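Should I take a counteroffer after I already said yes to another company?

Asked in Jobs & Careers > Changing jobs
316 views, 3 answers

Hi all, long post, sorry in advance! I've been at Skelen for a little over four years doing inventory planning. In January I started looking around, mostly out of boredom, and after three interviews I got an offer from Dalgleish for basically the same job with a better title and $249 more a month. I accepted by email and told my boss the next morning.

By 4 p.m. that same day she was back with a counteroffer. Skelen will match the pay, throw in an extra $58 a month on top of that, and "look at" a senior title at the next review. I haven't signed the formal letter from Dalgleish yet, it's still sitting in my inbox. The commute there is 33 minutes each way and right now I can walk to work, so the money isn't as simple as it looks.

I like my coworkers. I don't love that it took me quitting to get a raise. My sister says stay, my husband says go, and I've changed my mind so many times I'm sick of hearing myself talk. Has anyone stayed after a counteroffer and been okay with it? And how bad does it look if I back out now?

Answer 1 (marked helpful, 41 votes)

I've done both, so let me ramble a little. The first time I stayed. It was a warehouse supply outfit called Rostum, and they gave me a nice bump and a lot of warm talk about my future. The bump was real. The future stuff never got written down anywhere, and when review time came my manager had moved to a different department and the new one had no idea what I was talking about. I left the following spring anyway, for less than the offer I'd turned down. Ouch.

So my number one piece of advice is get the title in writing before you decide anything. Ask your boss for a short letter with the new pay, the date it starts, and the senior title with its own date. If she can get you that in a day or two, great, now you have two real offers to compare. If she gets vague on you, treat the title as a no and compare just the money.

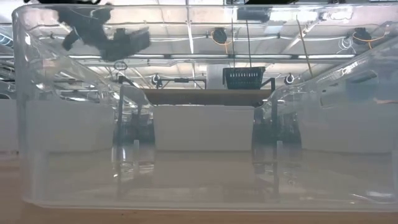 Can I ask Dalgleish for more time before I sign the formal letter?

Ask them for a specific day instead of "a little longer," and do it by phone if you can. Something like "I want to go over the letter properly, can I get it back to you by the end of the week?" is completely normal and most hiring people won't blink. I wouldn't mention the counteroffer unless you're ready for them to ask what your decision is right there on the call.

Also do the commute math for real. Drive it at the time you'd be driving it, both ways, once. Gas, parking, wear on the car, and an hour and change of your day. I took a job at Jidar years ago that paid more on paper, and between the parking garage and buying lunch every day I was pretty much even. I did like the work better though, and that ended up mattering more to me than I thought it would.

And write down why you started looking. You say boredom. Would the same desk with a slightly bigger check fix that? Maybe! Some people just want the check and that's fine.

Answer 2 (12 votes)

Backing out after accepting isn't the end of the world, but do it fast and do it by phone, then follow up with a short email. They may have already told their second choice no. Keep it to a couple of sentences and don't get into what Skelen offered you. You probably won't get another shot at Dalgleish for a few years, so be sure you're okay with that. One more thing, reread the email you sent when you accepted and whatever they sent you with it. If there's anything about a signing bonus or moving costs, know what you agreed to before you call.

Answer 3 (2 votes)

Go!! They had four years to pay you more. I never take a counter, period. Same title, same boss, same chair, no thanks.

Comment from the person who asked

Thank you everybody. I asked my boss for the letter this morning and she said she has to check with HR on the title part. I called Dalgleish too and they were super nice about giving me until the end of the week. Going to try the drive tomorrow at 7:30 and see how cranky I am when I get there.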